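Brinitz changes dryer venting rule for apartment buildings

Owners of apartment buildings in Brinitz will have to inspect and clean shared dryer exhaust ducts every 11 months under a revised housing code approved in March. The previous code required an inspection only when a building changed hands.

The rule applies to buildings in which two or more units vent into a common riser. The city's housing office lists 758 such buildings, containing 3,727 apartments. Single-unit ducts that exit directly through an outside wall are exempt, as are ventless condensing and heat pump dryers.

Inspectors will measure airflow at the highest and lowest connection on each riser. A riser that fails at either point must be cleaned and tested again before dryers connected to it can be used. Plastic and foil transition hoses are to be replaced with rigid or semi-rigid metal at the first inspection. Booster fans, where fitted, must have a working pressure switch and an access panel that can be opened without removing the dryer.

Stacked washer and dryer units are covered by a separate clause. Many were installed in kitchens and hall closets during the Plakik and Sukprasert renovations, often with two or more elbows in the first section of duct. Each elbow now counts toward the maximum permitted duct length.

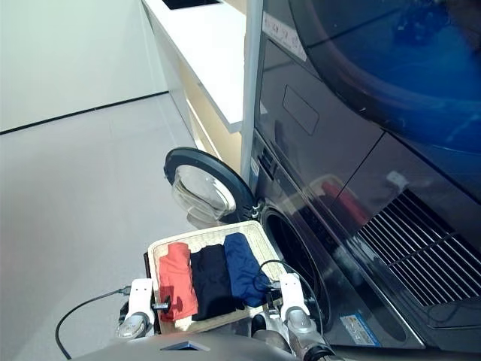 Yakubu Oyelaran said the interval was reasonable but the elbow calculation would push a number of older closets over the limit, leaving owners to choose between rerouting the duct and buying a condensing model. He asked the city to accept a measured airflow result in place of the length calculation.

The housing office said it would consider the request when it drafts the technical annex. Until then the length limit stands.

Owners who miss an inspection face a fee of $500 per riser. Reports are to be filed through Pillov, the city's online permit system - paper forms will not be accepted.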